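Prolulel Desk: Public Records Request Tracker

For small newsrooms, student papers and curious residents

If you have ever asked a city hall for a stack of emails and then lost track of when they were supposed to answer, you already know the problem Prolulel Desk was built around. It keeps every request, every reply and every deadline in one place, and it does this on a plain laptop with no special setup. We started it for our own reporting on the Drutport water board, and we liked using it so much that we cleaned it up and put it out for other people.

What it does

You type in the agency, the date you sent the request and what you asked for. Prolulel Desk works out the response deadline from the rules for that kind of office, puts it on your calendar and reminds you when it's close. When the agency writes back, you drag the letter in and pick what happened: released, partly released, denied, fee demanded, or more time needed. Each choice brings up the next step along with a draft letter you can change as much as you like.

The draft letters are our favorite part! There are 14 of them, written in everyday words, and they cover the things that come up over and over: asking for a fee waiver, asking which exemption was used, narrowing a request that was called too broad, and filing an appeal. You can save your own versions next to ours.

Reading what you get back

Agencies love to send scans. Prolulel Desk runs text recognition on every page as it comes in, so a box of sideways permits turns into something you can search. The largest release we have put through it so far was 2,313 pages from the Jalstead school district, and it was ready to search after lunch. Blacked-out passages get flagged and listed by page, with a blank beside each one for the reason the agency gave. If a reason is missing, you'll see that right away — and a missing reason is often a good place to begin an appeal.

You can tag pages, leave notes for a co-writer and mark names that should be kept private before you publish. Notes never show up in exported files unless you turn them on.

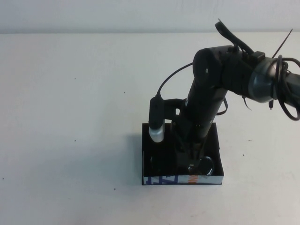
Sharing and safety

Files stay on your own machine by default. If you work with a team, you can turn on a shared folder, and every change is logged with the time and the person who made it. Source names can be kept in a locked section with its own password. Please write that password down somewhere safe, as we have no way to recover it for you.

When a story runs, you can put the documents behind it on a public page so readers can look for themselves. The page loads fast on old phones and works with screen readers. We think that matters a lot: a record that people can't open isn't very public.

Who is using it

The Uysal Courier, a weekly with a very small staff, used the tracker to follow 55 requests to county offices about jail phone contracts. Two high school papers in Jalstead keep their open requests in it and hand the whole file down to the next class in June. We also hear from people who don't write for anyone and just want to know why a road was closed. We love those emails.

What's in the package

The tracker for Windows, Mac and Linux
Letter drafts, all editable
Text recognition for English and Spanish
Public document pages
A 217-page handbook, as a PDF or in print

Cost

Free for student papers and single users. Newsrooms pay by the year, according to staff size, and the first month is free for everyone. Printed handbooks ship on Friday.

Coming next

Deadline rules for more kinds of special districts — fire, library and transit first. If your local office follows an odd schedule, send us the rule and a link to where it's written down, and we'll add it to the list.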